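4.2 Putting the bench back in order

We come now to the chore that gave us the most trouble, and, we will admit, the most pleasure to watch. People who have worked in a shop know the last few minutes of the day, when the hex keys have wandered all over the bench and somebody has to return each one to its proper hole. It sounds like very little. For a person it is very little, and our colleagues in the Villalba workshop do it while chatting about dinner.

For a machine the same job is still hard going. A T-handle key is long, thin and shiny, and it may come to rest at any angle at all, so the hand must first find the handle, then turn the shaft upright, and then meet a hole only slightly wider than the shaft itself (Figure 2).

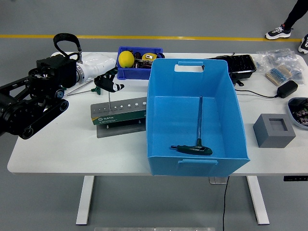 Figure 2. Hex key sorting task. The robotic hand is over the tool rack, with one T-handle key lying in the light-blue bin.

We ran the task 39 times with the Banota controller, always with other shop items left on the table, as they would be on any ordinary working day. The rack was filled correctly in 14 of these runs. Most of the remaining runs went wrong at the very last step, with the key already upright and its tip resting on the metal beside the hole, and in two of them the key was dropped on the way. We had expected the grasp to be the weak point, as it was in the dish sorting trials of Section 4.1, and we were glad to be corrected. Section 4.3 repeats the task with the wrist allowed to give a little on contact.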